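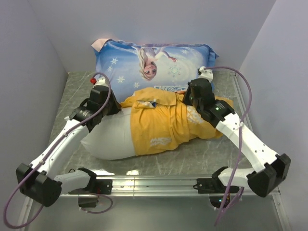

Bolster half in its yellow cover, Frozen pillow behind

From: Sorcha Ó Ceallaigh
To: Clillus bedding swap list
Subject: Re: covers for bolsters, anyone?

Hi all,

Bok-nam, yes yes yes to your question! You can absolutely cover a bolster with any soft cloth you have lying around, and I'm so glad you asked, as I've been wanting an excuse to talk about the yellow one. It's bunched up over the middle and right in the first picture, with the white left end still sticking out, so you can see how far there is to go. There's some faded white lettering on the front (MACRO-something) and I love it too much to hide it at the back.

What works for me is gathering the whole cloth up short first, the way you would a sock, then getting it over one end and easing it along a little at a time. Don't tug from the far end! You just get a fat roll in the middle and a bare strip everywhere else. Once it's on, smooth from the center outward with flat hands, and turn the bolster so the print faces you before you tuck the ends. I leave a good hand's width at each end for tucking.

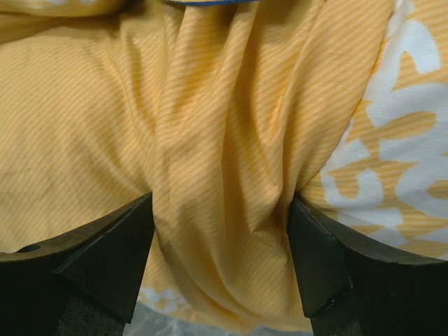
Close up of the cloth, fine diagonal stripes and some of the white print

I never noticed the stripes until I looked at it this close. Orange and cream, tiny, and they make the whole thing read as plain yellow from across the room. They're handy, too. If they run off at different angles on the two sides of a fold, the cloth has twisted and you can turn it back before going any further.

Niamh, you asked about washing. Mine goes in at 30 with the pillowcases, inside out to be kind to the print, and gets hung up right away. The Elsa case has had the same treatment for ages and she still has all her snowflakes.

I have 3 more cloths in the cupboard that would suit a bolster, all soft, none yellow I'm afraid. Shout if you'd like one and I'll bring it to the May swap. Eino, could you bring the long tape measure again?

Sorcha

Bok-nam Yang wrote:
> Hello everybody,
> I was given a bolster at the last swap (thank you Cillian!)
> and it has no cover. The ones in the stores are either too
> long or very scratchy. Does it have to be a proper fitted
> cover, or could I wrap it in something I already own? I
> don't have a sewing machine. Also, how do you keep it from
> bunching up in the middle?
> Bok-nam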